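Womholm would like you to stop buying trays

The pitch takes less than a minute. You send Womholm the measurements of your gripper and the thing you want it to pick out of, and it sends back a rendered practice setup, a library of simulated runs and a monthly bill. The product is called Rekov. The company's sales page says it gets a small shop "from box to bench" without a single dropped part.

Heriberto Valdovinos has heard a few pitches like that. He runs the packing side at Domínguez, a family business that sorts and ships small plastic fittings, and he has had Rekov on trial since the start of the year. I went to see him expecting either a convert or a man who wanted his money back. He is neither, so far.

"I like it fine as a toy," he said, pulling a second chair up to his desk. "I'm trying to find out if it's a tool."

The job he gave it was a plain one. Domínguez moves its fittings in shallow trays, and the gripper has to reach over the rim, get down near the floor of the tray and come back out without knocking anything. On the real line they lose time at the rim. Valdovinos wanted to know if practicing on a rendered tray would cut that down.

He opened one of the trial runs and let me look for as long as I wanted. The tray is yellow, the table is brown, and the gray parts of the gripper come in along the bottom. The light is soft everywhere, and I couldn't find a hard shadow on the tabletop. I said it looked clean.

"Too clean," he said. "Come downstairs and find me a tray that looks like that."
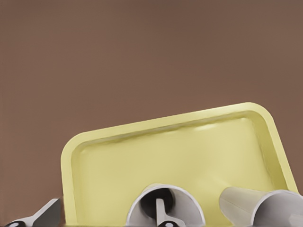 Citlali Sandoval disagrees with him about this, and told me on the phone later that a tidy tray is the right place to begin, that you can add the scratches and the bad lighting once the motion is sound, and that people who start with the mess never learn which part of it beat them. She thinks Domínguez asked for too much too soon. She also thinks the price is fair, although she wouldn't tell me what she pays.

Valdovinos had clearly heard this argument before. He didn't wave it off. His complaint is that Womholm sells the adding of scratches as a separate package.

"The basic plan is the clean tray. You want dust, that's extra. You want the tray a little warped, that's extra. Well, all my trays are a little warped. I don't have the other kind."

He pays for 20 hours of simulation time a month on the basic plan and says he used all of it in the first month, most of it learning the menus. There were 5 calls to the support desk in those weeks. Fouzia Sethi took most of them, and he has nothing but good to say about her. She reset his gripper model twice and once stayed on the line through her lunch. He is less kind about the manual, which explains how to change the color of a table in great detail and gives one paragraph to friction.

I asked Womholm about that paragraph. A reply came from Rutilio Ochoa, who said that a longer chapter was being written and would be out in May. He also wrote that "customers who follow the setup guide see results on the first day." I asked what kind of results. He sent me the setup guide.

So what has Valdovinos got for his trouble? Some things, he admits. The reach over the rim is better planned than it was. Before the trial, he and his nephew set the approach by hand, nudging the arm and writing the numbers on masking tape. Now they try an angle on the screen first, and the silly ones get thrown out before anybody has to stand next to the machine. He reckons that alone is worth something – he just isn't sure it's worth a subscription.

What he can't get from it is a straight answer about contact. How hard is the finger pressing when it touches the tray? How much does the tray slide? Rekov gives a figure for both. He doesn't trust either one, and when he changed the tray's weight as a check, the slide figure stayed exactly where it was.

"That's when I got suspicious," he said. "I made the tray weigh as much as my truck. Same number."

Sethi told him it was a display fault and that the number underneath was correct. It may be. He would like to see it.

We went through a few more runs. In one of them two fingers hang over the floor of the tray with nothing between them, and I asked whether he minded paying for time spent over an empty tray.

"No, that part I understand," he said. "You've got to get there before you can pick anything up. I mind that the report calls it a success."
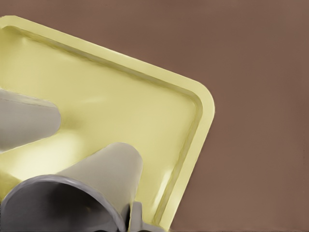 The report in question scores each run out of 7. He showed me a column of sixes and one seven, and said he had asked what a run would have to do to get a two. The answer was that the gripper would have to leave the work area. By that measure, he said, his nephew is a seven every day he shows up.

There are other outfits selling the same sort of thing. Sikside offers a one-time license with no monthly charge, and Valdovinos has a quote from them pinned over his desk, under the calendar. He hasn't called. The Sikside version wants a faster computer than the one he owns, and he has already bought one computer this year on a salesman's advice.

His trial has been extended once. When it runs out he has to choose between the basic plan, the bigger plan with the dust and the warping, or going back to masking tape. I asked which way he was leaning.

"Ask them if I can have the dust for a month, free," he said. "If it still gives me sixes, I'll know."

I passed that on to Ochoa. He said he would look into it.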